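Binding post

A binding post is a kind of electrical terminal which is used to hold a bare wire, a pin or a small plug on a piece of equipment.

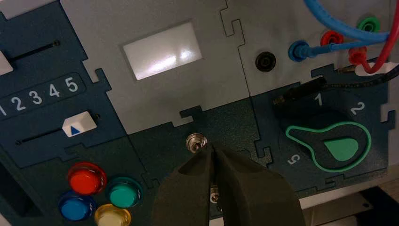
It has usually a threaded metal post and a cap or nut that is turned by hand. When the cap is tightened, it presses the wire against the base and keeps the contact. Binding posts are found on power supplies, loudspeakers, test instruments and school equipment.

History

The first binding posts were made of brass and were used on telegraph sets and batteries. They had no insulation, so the user could touch the live metal. Later makers covered the cap with hard rubber, and after that with plastic. The small firm Hondel sold a post with a captive cap, which could not fall off and be lost. Its catalog listed 1,054 types of terminals, and over 40 of them were binding posts. The workshop Grivari made a similar part for teaching laboratories.

Construction

Many posts have a hole through the metal, and the wire is put in this hole before the cap is closed. Others accept a fork-shaped lug under the cap. A banana plug with a diameter of 4 mm can often be pushed into the top. For a lug terminal, a stud of 6 mm is common on larger equipment. In pairs, red is normally used for the positive side and black for the negative side.

Use

The end of the wire should be clean and twisted before it is inserted. With a fork lug, the open side is placed so that the turning of the cap does not push it out. Stranded wire can become loose after some time and needs to be tightened again. Lehtinen, in a handbook for technicians, advises to do this with the power off.

See also: Screw terminal, Banana connector, Spring clip

Comments

Eylül Yaman: Thank you, the part about the fork lug helped me. I had mine in the wrong way for years.

Barış Altıntaş: Can the article say something about the Pilstead type? It had a square base and I cannot find spare caps for it.

Eylül Yaman: Barış, measure the thread first. A cap from another maker fitted on mine.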